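Bravik Opens Its Folding Tables to Teach Robot Arms the Household Wash

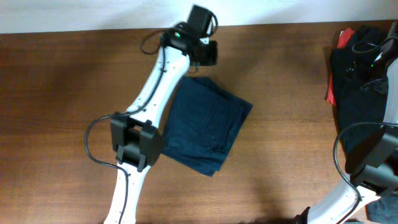
Two robot arms at a Bravik folding table, with a folded navy cloth between them and more fabric at the right.

Bravik has spent a good part of this year on a job most of us put off until Sunday evening, and we are very pleased to share how it is going. Since spring our operators have guided pairs of robot arms through the folding of everyday cloth, and the collection now holds 2643 recorded folds, 584 of them made with dark fabrics that are hard for a camera to tell apart.

Every recording goes to the learning team at Molteno, our partner on the project, where it becomes one more example for a system that will in time have to fold on its own. The awkward attempts go along with the lovely ones — a corner missed and then picked up again has a great deal to teach.

"I folded for a family of six for years and thought I knew all about it," said Dzintra Mets, lead operator at Bravik. "Then I had to do it through a pair of grippers, and my first week was very humbling! Now I have my favorites, and I'm afraid I have my least favorites too."

Agnese Rebane, who runs data collection, said the next round will bring in thicker cloth and larger pieces, and that 50 more fabrics have been set aside for it. "We would so much like people to send us the things they hate folding," she added.

Recording continues through November. Laundries and textile services that would like to lend fabrics or visit the tables are warmly invited to write to Jurgita Adomaitis in the Bravik press office.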